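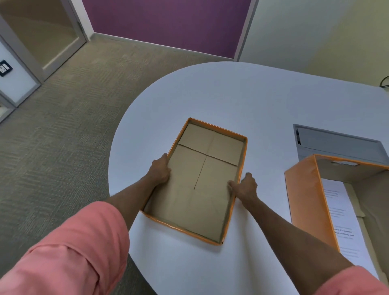
Tyres & Towing

Setting tyre pressures before a camper trip

By Leonidas Deligiannis

Before we head up the Irngate track each July, I give myself 10 minutes with the gauge, and I'd love you to do the same! Check the tyres cold, first thing in the morning, and start from the placard inside the driver's door.

Once you reach the gravel, pull over somewhere safe and let each tyre down a little at a time - take 2 psi out, check, then go again. Do the camper as well (I forgot mine at Skenarau and rattled every cup we own). Pump everything back up before you rejoin the bitumen, and pop the valve caps back on.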